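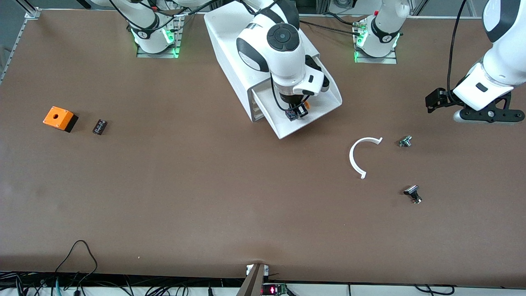

*Figure 3. Both arms enabled, base lights green, parts of the push-button assembly set out on the table.*

## 3. Teaching the assembly task by demonstration

This section applies to operators who have completed the safety induction and the joint-limit check in Section 2. It describes how to record a demonstration of the push-button assembly on the two-arm Tredeck station, first by remote control and then, where required, by guiding an arm by hand. In this manual, "right" and "left" always refer to the robot's own right and left arms. An operator facing the bases will find the right arm on the left-hand side.

### 3.1 Preparing the table

1. Clear the table of tools, packaging and parts from earlier work.
2. Place the orange enclosure on its black base, with the round hole facing upwards. Keep it on the same half of the table as the base of the right arm.
3. Lay out the push button, the electrical component and the remaining parts with clear space between them. Parts may lie on their sides. Small changes in position from one demonstration to the next are wanted and should not be corrected.
4. Check that no cable can reach the lower part of the tabletop when the arms are moved. Loose cable is to be kept beyond the table edge.
5. Confirm that the ring of lights on each base is green. If either ring shows any other colour, stop and refer to Section 7.

> **Caution:** Do not reach across the table while the arms are enabled, even if both appear to be at rest. Parts that need to be moved by hand must be moved with the station paused.

### 3.2 Recording by remote control

1. Take the operator's seat and rest both hands on the Karaki hand controllers without pressing the triggers.
2. Select **New task**, then enter the task name and your operator code.
3. Press **Align**. The arms move slowly to match the controllers. Wait for the tone before moving.
4. Press and hold the foot switch. Recording starts when the switch is fully down.
5. Bring one gripper over the first part, with the fingers pointing down. Lower it until the fingers stand on either side of the part, then close the trigger slowly.
6. Lift the part clear of the table before moving sideways.
7. Carry out the assembly in the order given on the task sheet. Where one arm must wait, hold it still above the table and well away from the other.
8. When the last part has been released, raise both grippers and let go of the foot switch.
9. Mark the recording as **Keep** or **Discard**. A dropped part does not in itself require a discard, provided that it was picked up again by the robot and the task was finished.

**Note:** Move at a steady pace. Long pauses are copied by the trained robot as faithfully as useful movements. If you need time to think, release the foot switch and begin a new recording.

### 3.3 Guiding an arm by hand

Hand guiding is permitted for one arm at a time. It is intended for short, close movements, such as lowering the push button into the round hole, which some operators find difficult through the controllers.

1. Pause the station and lock the arm that is not to be guided.
2. Select **Hand guide** and choose the arm.
3. Hold the arm above the wrist. Do not hold the gripper or any cable.
4. Press the enabling button and lead the arm through the movement.
5. Release the enabling button before letting go of the arm.

> **Caution:** An arm may sink slightly when hand guiding begins. Keep fingers out of the space between the gripper and the table, and away from the edges of the stand.

### 3.4 Number of demonstrations

A full set for one task is 100 kept recordings. Recordings made by hand guiding are stored separately and do not count towards this total. The reference set held at Idton contains 243 recordings and may be viewed by operators, but must not be added to a new set.

Each set is to be shared between at least two operators. Settings for the controllers must not be changed part-way through a set. Requests for an exception should be sent to Ghada Kanaan.

### 3.5 Closing the session

1. Remove any part held in a gripper.
2. Select **Park** and wait until both arms have stopped.
3. Upload the kept recordings to the Pomness server and check that the number received matches the number on the station.
4. Enter any faults in the station log. Faults affecting a gripper or a cable must also be reported to Nizar Azar before the station is used again.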